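发件人:仿真单元维护
收件人:cell-users 邮件列表
主题:Re: 抽屉柜单元换初始位姿以后手腕相机对不上
日期:2019年3月25日

各位好,

昨天那封问位姿的信我看了,用 Hillus 那份场景重新跑了一遍,渲染结果贴在前面,原信引在后面,逐条回复。
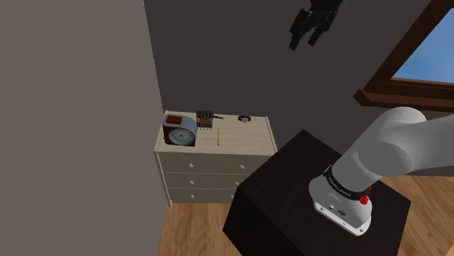
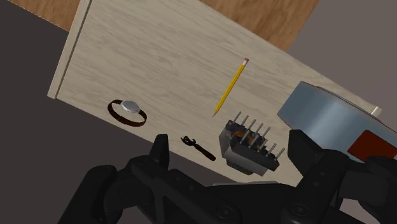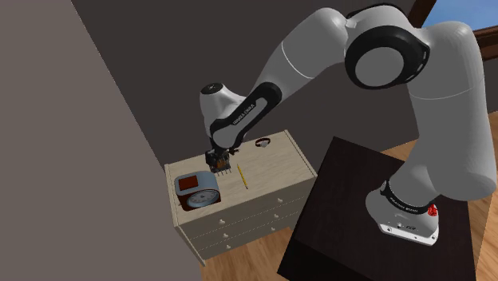 > 我们这边从 Trendavix 的分支拉了最新配置,改了机械臂底座的位置之后,
> 外部视角看着都正常,手腕视角却总是偏。夹爪往柜面下降的时候,
> 目标物体不在两指中间,偏到右指一侧。是不是相机外参没有跟着改?

外参不用动。手腕相机挂在法兰坐标系下面,底座怎么挪它都跟着走。偏的是末端坐标系。Trendavix 分支在提交 1655 里把默认工具换掉了,TCP 沿手指方向多出 17 毫米,绕法兰轴还带了一个转角。旧的任务脚本仍按老工具算目标点,下降时夹爪就歪到一边。

处理办法:打开单元配置,找到 tool 一节,把 tcp_offset 改回脚本对应的那一组,或者脚本和配置一起升级。两边不要混用。改完先在空中停住,看手腕视角里两指之间对着的是哪个物体,再往下走。

> 另外,夹爪张开的状态下接近柜面,有时候会报穿透,仿真直接停掉。
> 物体我们都没有动过。

这一条和上面是同一个原因,再加上柜面左右两侧有凸起的边条。碰撞模型里边条是单独的几何体,很窄,接触参数沿用了柜体的默认值,夹爪连杆擦到就会弹。建议这样设:

一、接近高度设为柜面以上 50 毫米,到位后再切换成慢速下降。
二、物理子步数从默认值提高到 8。再往上加,速度掉得厉害,结果看不出差别。
三、边条的接触余量单独写,不要继承柜体。Umbridge 的场景文件里有现成写法,可以直接抄那一段。
四、靠近闹钟的目标点,让手腕先转到位再下降,不要边转边降。闹钟体积大,连杆最容易先碰到它。

> 底座和柜子之间的距离有没有推荐值?我们现在是凭感觉摆的。

没有统一的推荐值,看任务要够到哪里。我的做法是先让末端走一遍柜面的四个角,记录每个角上离关节限位最近的那个关节,哪一角太紧就往哪边挪底座。挪完要重新存初始位姿,不能只改底座坐标,否则复位时肘部会从别的构型过来。窗户那一侧也要留意,肘部抬高以后离墙很近,墙面是有碰撞的。

> 每次复位后物体位置有细微变化,这个正常吗?

正常。物体是放下以后自由落定的,铅笔这类会滚的最明显。需要完全一致的话,落定之后存一次状态,以后从这个状态加载。细长或者带引脚的小件也建议这样处理,变压器的引脚碰撞体很细,落定时间比别的长,存得太早会看到它继续挪。

日常检查我这边只做几件事:升级配置后核对工具参数;跑一次四角;看日志里有没有接触警告。Kuster 的检查脚本可以自动完成前两件,最后一件要人看,它的阈值偏松。

TCP 那个改动我准备在四月的版本里加一条启动检查,脚本和配置的工具编号不一致就直接拒绝启动。在那之前请各自手工核对。如果改回去以后还偏,把 tool 一节和完整的启动日志贴到列表里,不要只贴截图。

仿真单元维护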